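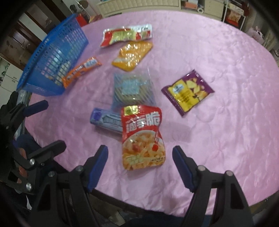 Volilari Cup: questions about tickets and entry

When do ticket sales close?
Online sales close on 31st August. Any tickets left are sold at the Ament ground, gate 2.

How many away seats are there?
The allocation is 462. Unsold seats go back to the host club — they are not offered again to away members.

Do children need a ticket?
Yes. Under-16s pay the reduced price and must sit with an adult.

What if a match is abandoned?
Tickets stay valid for the replay. Refunds are made through Resis only.

We use cookies to improve this site. Accept | Settings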